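Home | Projects | Reports | Workshop | Contact
Print this page | E-mail this page
3 comments | 33 shares

Project Report: Shelf Picking Arm, Urmont Shared Workshop

We built a small arm for placing goods on a shop shelf. The base is from an old Azimi kit and the control board was bought for 288 from Plarkden. Before programming, we studied how people handle soft packs, which bend when they are gripped from one side only. Our arm has one gripper, so in November we will add a second one. The first program had 1578 lines and was too slow; one placing took around 33 seconds.

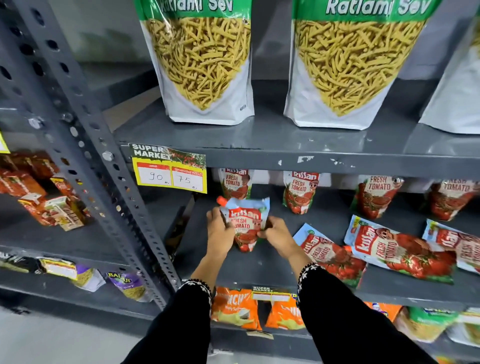
Fig. 1. Ketchup pouch held with both hands at the shelf.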